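2019-02-18

又快一个月没写。先说结论，数据采到1010条了，目标3000，离得还远。手腕疼。

上次写到我们决定把第一版数据整个扔掉，有人留言问为什么扔，我当时回了一句“太脏”，没细说。今天补上，顺便记一下这几周怎么采的，不然到写论文的时候肯定忘光。写得急，想到哪写到哪，错别字懒得改。

背景一句话：Lolness这个项目，在仿真里遥操作一台机械臂，录示范，拿去做模仿学习。仿真器是组里自己的，叫Romach，Imtiaz Weerasinghe写的底层，遥操作那一层是Cirnby，Zoi写的，最早是给另一个课题用的，接过来以后改了很多。场景都是桌子加一台带门的家电，加点水果杯子碗什么的小东西。任务有开门、关门、拿东西、放东西，还有把几样串起来的长任务。听着简单。

第一版为什么扔。

主要是停顿。人操作的时候会想，一想手就停，手一停，记录还在走。于是数据里有大段大段的“什么都不做”。网络学得特别好，学会了什么都不做。夹爪到门把手前面，停住，然后永远停在那里。回放的时候我们几个围着屏幕看它发呆，看了好久，Glykeria说它在冥想。

后来查，停顿最长的一条整整14秒，是我采的。那天有人敲门找我签收快递，我忘了按暂停。回来接着做，做成功了，成功标记一打，就进了数据集。成功的标记只管结局，不管中间你去干嘛了。

所以现在的规矩：停超过两秒，作废重来。别心疼。一开始大家都心疼，觉得前面那一段夹得那么漂亮。没用，作废。

我也试过后处理把停顿剪掉，就是把速度低于某个阈值的帧删了。能用，但是有副作用，夹爪闭合的那一小段手臂本来就几乎不动，一刀切下去把闭合也剪没了。模型就学会了走到水果边上转身就走，手是空的，走得还很自信。后来改成手臂和夹爪都不动才算停顿，好多了，但还是不如一开始就采干净。剪过的轨迹在接缝的地方会有速度跳变，眼睛看不出来，画曲线一看全是台阶。

第二个问题是视角。第一版只录了一路，外面那个固定的相机。当时图省事，也图硬盘。结果手臂一伸过去把要夹的东西挡得严严实实，最关键的那几帧里目标根本看不见。我自己操作的时候为什么没觉得？因为我操作的时候可以转视角啊。我偷看了。模型没得偷看。

这个事情想明白以后我坐在那里难受了一下午。操作的人看到的信息一定不能比模型多，这句话教程里都有，我自己给师弟师妹讲过，然后自己犯。

现在是两路，外面一路，手腕上一路，操作界面也只给这两路，自由视角在Cirnby里直接关了。关掉第一天怨声载道，包括我。成功率掉了一大截，尤其是要把夹爪送到把手后面去的那种，没有深度感，全靠阴影和反光猜。

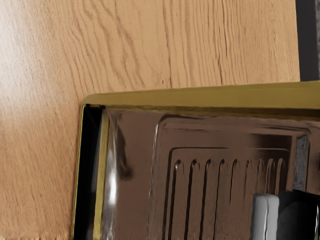

手腕那一路还有个麻烦，贴近了以后画面几乎全是材质，没有什么能定位的东西。人可以靠刚才的记忆撑过去，网络如果只看当前帧就完了。所以我们现在输入里带了前面几帧，外加关节角。关节角加不加吵过一架，Imtiaz反对，说加了以后模型会偷懒，背轨迹，不看图。他是对的，至少对一半。场景摆放不怎么变的时候，加关节角训练损失好看得不得了，一换位置就瞎。位置随机得够散了以后这个现象就轻了很多。现在的配置是加，但是训练时随机丢掉一部分。先这样吧。

说到反光。金属面板这个东西我真的又爱又恨。Imtiaz去年10月把渲染那块重写了，反射变得特别像样，门上能映出一团一团的环境。漂亮是漂亮，组会上放出来大家都说好。可是反光跟着视角走，手腕相机一动，面板上整片的颜色都在动，早期模型就被它带跑了。有一个版本的策略，门面偏暗的时候往左伸，偏亮的时候往右伸，把手在哪它根本不关心。查出来的方法很土，把材质换成哑光的再跑一遍，行为全变了，那就是它在看反光。

有人说那你干脆全用哑光。不行，真机那边的门就是亮的。

所以只能多采，光照随机，材质随机，木纹也随机。桌面的木纹方向一开始我没当回事，后来Aliki做了一组对比，木纹转九十度，抓取的偏差就变大了。原因没完全弄清，猜是纹理和夹爪边缘混在一起了。她现在看见木头桌子就要摸一下纹路往哪边走，食堂里也摸。

好，说流程。有几个人写邮件问过具体怎么采，统一写这里，不一个个回了，抱歉。

开机，先跑一遍空场景，动一动，看延迟。延迟不对就别采，采了也是白采。我们吃过亏，有一批数据动作和图像错开了几帧，肉眼回放完全正常，训练出来的策略老是慢半拍，夹爪在水果上方合上再下去。那批丢了。

然后抽一个任务，抽一个布局。任务和布局都由脚本发，自己不许挑。人会挑顺手的，我就会，东西在左边我就高兴，在右后方我就想刷新。最早可以手动刷新，后来一统计，右后方几乎没有样本，模型在右后方当然是个傻子。刷新键现在拿掉了。

然后做。做完按成功或者放弃。脚本自己也会判一遍，两边不一致的单独放一个文件夹，每个礼拜有人去看。这个文件夹特别有意思，建议大家都弄一个。里面一部分是判定写错了，门明明关上了，差一点点角度，脚本说没关。另一部分是人手快按错。还有一类是东西确实放进去了，但是是掉进去的，蹭到边上弹了一下滚进去的，脚本说成功，人不好意思按成功。这种怎么算？

吵了两次。最后定的是不要。结果对，过程学不了，重来一遍也弹不出那个角度。

一批是80条，做完一批必须站起来。这是硬性规定，Evanthia定的，她之前做别的遥操作项目伤过手腕。第一版的时候没这个规矩，我一口气能做到晚上，后半段的数据质量你看曲线都看得出来，动作越来越大，越来越糙，碰到桌子也不管。现在每条都记操作人和批内的序号，画出来一看，越往后越差，人人都这样，只是差的速度不一样。我属于差得快的。

碰撞的问题也顺便说。仿真里碰一下没代价，手臂蹭过台面，夹爪顶在门上，推一推就过去了。第一版里这种太多了。放真机上想都不敢想。现在Cirnby里加了接触力的提示，超过阈值手柄会震，再超就自动作废。震动这个加得真好，Zoi万岁！！做的人马上就老实了，比写在文档里一百遍都管用。

但是开门这个任务本来就要接触，阈值给小了根本开不了。分任务设的，开门的阈值高一些。具体数值还在调，别问我，问就是下周又改了。
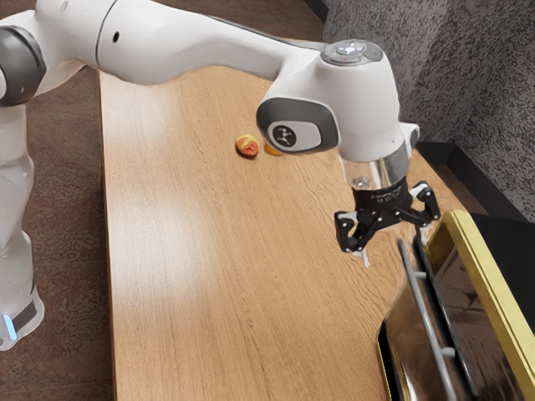
再讲一个我觉得比较有用的，起始姿态。

我们一开始每条都从同一个姿态出发，方便嘛，复位一下就行。于是模型对那个姿态附近的第一步特别熟，闭着眼都能走，但凡中途偏出去一点，到了没人去过的地方，就开始漂，越漂越远。老问题了，教科书上的老问题，每个人都要亲自撞一遍才信。

现在起始姿态是随机的，夹爪开合也随机。另外专门采了一部分“捞回来”的数据：脚本先把手臂推到一个别扭的位置，人从那里接手，把它救回正路，再把任务做完。这种采起来特别烦，累，费时间，有的姿态接手的时候我自己都不知道该先动哪个方向。但效果是真的明显。同样的模型同样的步数，加了这部分以后，偏了能自己回来的次数一下子就上去了。具体表格等论文吧，现在贴出来过两天肯定要打脸。

有一个教训，捞的时候起点那一段推臂的动作一定要从记录里去掉，只留人接手以后的。我们有一天忘了，于是数据里混进去一堆示范“怎么把自己弄到别扭的位置”。模型虚心学习了。那天的回放真的很好笑，也真的很想哭。

多人风格的事。

目前采数据的是五个人，我、Zoi、Glykeria、Aliki、Evanthia，Imtiaz偶尔来一下，来了主要是骂自己写的东西慢。每个人习惯不一样。拿桌上的水果，我喜欢从正上方直直下去，Glykeria喜欢斜着进，Zoi会先在旁边绕一下对齐了再过去。单看都对，混在一起平均一下就不对了，从正上方和从侧面的平均是撞上去。

解决办法有两条路。一是统一动作，大家开会定一个标准姿势。二是换个能吃多模态分布的模型头。我们两个都做了一点。统一动作那个会开得很痛苦，因为每个人都觉得自己的方式最自然。最后定的规则很松：能从上面下就从上面下，靠近墙或者靠近家电的允许斜进，不许绕圈。绕圈的那位有意见，保留。

模型那边换成了混合高斯的输出，好了不少，但是训练不太稳，种子换一下结果差很多。这部分是Aliki在管，我不太敢乱说。她说再给她一点时间。

其实我个人越来越觉得，速度的差异比路线的差异更麻烦。快的人一条很短，慢的人一条很长，慢的人在训练里占的帧数就多，等于权重就大。最慢的是谁呢，是我。所以第一版模型的手感特别像我，犹豫，试探，到跟前了还要再看一眼。Zoi说这个模型一看就是你带大的。

后来按条采样，不按帧采样，平衡了一些。

硬盘。两路图像加状态，存起来比想的大得多。第一周就把机房那块盘塞满了，管机房的Karamanlidis老师发了一封全是大写字母的邮件。现在图像压了再存，压缩率试了几档，太狠了小物体的边缘会糊，训练出来抓小东西就差。中间那档刚好。原始的轨迹和仿真状态我们全留着，这样以后想换相机位置、换分辨率、换材质，可以拿状态重新渲染一遍，不用重采。这是仿真采数据最大的好处，别浪费了。如果你只打算记住这篇里的一件事，记这个，存状态，存状态，存状态。第一版没存完整状态，所以想补手腕视角也补不了，这才是整个扔掉的真正原因，停顿什么的本来还能救一救的。

（我知道开头我说主要是停顿。写着写着发现自己在给自己找台阶。就是没存全。我的锅。）

重新渲染也不是万能。换了相机位置再渲，画面是新的，可动作还是人看着老画面做出来的。老画面里被挡住、人凭感觉摸过去的那一段，换个角度看明明一清二楚，动作却是摸索的动作。模型会困惑，我也困惑。这种数据有用，但是不能当新采的算，我们单独标了一列。

还有随机种子要一起存。别笑。有一批就是没存，物理那边有一点点不确定性，重放的时候门开到一半手滑了，原来那条明明是成功的。现在重放全部按状态直接摆，不重新跑物理，就没这个问题了。Imtiaz说他早就在文档里写过。文档我没看。

标注。每条采完要写一句话，描述干了什么，以后想接语言条件。规定是做完马上写，不许攒着。攒着的结果就是复制粘贴，满篇“打开门”“打开门”“打开门”。我们希望说法多一点，可人累了以后语言也是枯的。Glykeria想了个办法，采的人不写，另一个人看着回放写，看的人不累，写出来的东西丰富很多，还会写一些操作的人自己没意识到的，比如“先往后退一点再去够把手”。副作用是会吐槽，有一句是“犹犹豫豫地拿起了那个果子”。我把副词删了。想了想又加回来了，说不定有用。

水果到底叫什么也吵过，模型资产里有几个圆的，红不红黄不黄，有人写桃有人写苹果。资产表里的名字是一串编号，没有帮助。现在是两种都收，反正以后的用户也会乱叫的。

进度上的事。按现在的速度，到3000条还要挺久的，中间还要去掉一批开会的日子、机器更新的日子。想找人帮忙采，但是新人要练，练的那些不能要，练多久算够也没谱。我的土办法是让新人和老人做同样的布局，把两边的轨迹叠在一起看，差不多了就放行。有一位本科生来试，第一天就比我顺，打游戏打的。第二天要考试，没来。再也没来。

要不要现在就先训一版看看？我的意见是要，而且早就该训。边采边训，看模型哪里不行，再去采哪里。闷头采到数，最后才发现缺一大块，我们干过了。上礼拜用手上这些训了一版，拿东西还可以，关门也还可以，开门很差，长任务不用提。失败大多数死在够把手那一下，夹爪张开的角度、进去的深度，差一点就滑脱。所以从这周起脚本抽任务的时候开门的比例调高了，靠台子边缘的布局也多给了一些，这两块样本确实薄。

但是这里也有个坑，比例调高以后大家开门开到吐，质量又往下掉。所以一批里还是要混着来，拿几个水果换换脑子。人也要数据增广。

评测那边也补了点东西。之前评测的布局和采集的布局用的是同一个生成器、同一段范围，测出来当然好看。现在单独划出来一组，家电换款式，桌子换高度，采集的时候谁也不许碰。Evanthia把那组的配置文件锁起来了，密码不告诉我。她信不过我，有道理，我调参调急了什么都干得出来。

真机什么时候上，不知道。等开门这关过了再说。真机那边的相机还没标定，支架还缺一个零件，下单了，在路上。

手柄的问题也有人问，说用的什么设备。试过键盘，别用键盘，出来的动作全是横平竖直的，走完一个轴再走一个轴，模型学了就像走楼梯。试过鼠标那种三维的旋钮，平移还行，旋转一塌糊涂。现在这个手持的，位置跟手走，按住才跟，松开可以把手挪回来再按。挪手的时候算停顿吗？算。所以布局太远的那种要预先把手摆好，练几天就习惯了。手抖的话Cirnby里有滤波，别开太大，开大了跟手感没了，人会下意识地做过头再拉回来，录下来就是一串小波浪。

缩放比例我设的是手动一点臂动更少一点，精细的时候舒服。Zoi反过来，她嫌慢。设置也跟着每条一起存了，以后万一要查。

评论里上次那位问能不能先放一部分数据出来的朋友，能，但是要等Aliki把那个不一致文件夹清完，里面还有不少没看的。清完了我会在这里说一声。格式大概率还会变，别太早写读取代码。

Zoi在催了，下一批轮到我，手腕贴了膏药，味道很大，隔壁已经有意见了。先去采。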